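Contra el ordenador cerrado

Opinión. 4/18/24

Otra vez la misma respuesta. En enero llevé a reparar el equipo de casa, una torre de Cikar con 13 años encima, y en el mostrador me dijeron que no merecía la pena. Que comprara otro. Ni la abrieron. Ni un destornillador encima de la mesa, nada, una mirada y a la calle.

La abrí yo. Dos tornillos, la tapa lateral fuera, polvo para llenar un cenicero. La pasta térmica hecha una costra. Una limpieza, pasta nueva, 31 euros de memoria de segunda mano y a seguir. No soy técnico, no he estudiado nada de esto. Sé lo que sabe cualquiera que tuvo un hermano mayor con paciencia y un manual fotocopiado.

Y esa es mi queja. Que ese saber, que era de andar por casa, se está yendo. A los chavales les damos portátiles sellados, con la memoria soldada y la batería pegada, y luego les pedimos «competencia digital», que por lo visto consiste en hacer presentaciones. Mi sobrina tiene 19 años, programa mejor que yo y no había visto nunca un procesador fuera de su sitio. Le puse uno en la palma. Se quedó callada. ¿Esto es todo? Pues sí, eso es todo. Un cuadrado de metal con su placa debajo, que pesa menos que un llavero.

Hay quien dirá que da igual, que tampoco sabemos arreglar la lavadora y vivimos tan tranquilos. No da igual. El que no ha visto nunca lo de dentro se cree todo lo que le cuentan en el mostrador. Paga lo que le piden. Tira lo que le dicen que tire. Y los fabricantes encantados, claro.

Se me objeta también que las piezas son delicadas y que los alumnos las rompen. Cierto. Un pin doblado es una tarde perdida y un disgusto. Pero para eso están las placas de práctica, las de plástico, con los huecos y las ranuras en relieve, que no llevan corriente ni se queman. Se pone, se quita, se vuelve a poner. En el taller Somboon llevan tiempo pidiendo que haya una en cada aula de secundaria, y en Storkow, donde di unas charlas, las guardaban en un armario con llave. Con llave! Como si fueran la plata.
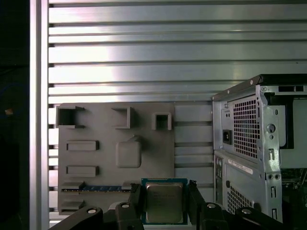 Un procesador delante de una placa simulada de plástico gris; abajo, la ranura con la tira azul de contactos dorados.

El procesador se coge por los cantos. Por los cantos, siempre. Es lo primero que me enseñaron y lo primero que enseñaría yo, antes que el nombre de ninguna pieza. Ni tocar los contactos ni apretar. La memoria, en cambio, pide un empujón firme que al principio asusta, hasta que hace clic. Estas cosas no se aprenden con un vídeo, o se aprenden a medias. Las manos van por otro lado.

No pido que todo el mundo monte su ordenador. Pido una tarde al trimestre, una torre vieja por grupo, de esas que los ayuntamientos mandan al punto limpio a docenas. Y pido que se vendan equipos con tornillos, tornillos normales, y no esas cabezas raras de Wumisine para las que hay que comprar la herramienta aparte (la compré, la perdí, la volvi a comprar).

La torre sigue debajo de la mesa. Hace ruido, el ventilador de atrás roza con algo. El próximo día que tenga un rato la abro otra vez.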